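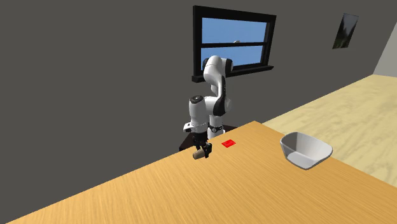

A computer rendering: white and black arm, wooden table, window behind.

The match at Flavport started at two and the light was gone by half past. I had shot 260 frames by then, most of them the backs of players.

Lesham were in gray, which was bad luck on a day like that. Every time I found number 11 through the long lens she had already passed the ball. The man from the local paper sat on his case by the corner flag and hardly lifted his camera. I moved to the other touchline at halftime and he stayed put.

It rained in the second half. I put a bread bag over the body and tore a hole for the viewfinder. My left knee was soaked through and I couldn't feel the shutter button, so I held it down and let the thing run.

The only goal came from a corner. I was changing cards. I heard the shout, looked up, and saw number 11 on her back in the mud with four others on top of her. I closed the little door and got the last of it, somebody's boot and a lot of arms.

At home I copied everything over. 1,636 files. I went through them at the kitchen table with a towel around my neck. Two were sharp. One was of the goalkeeper at the far end, alone, jumping up and down with both fists in the air.

I sent that one to the club. They wrote back at nine and asked if I had the goal.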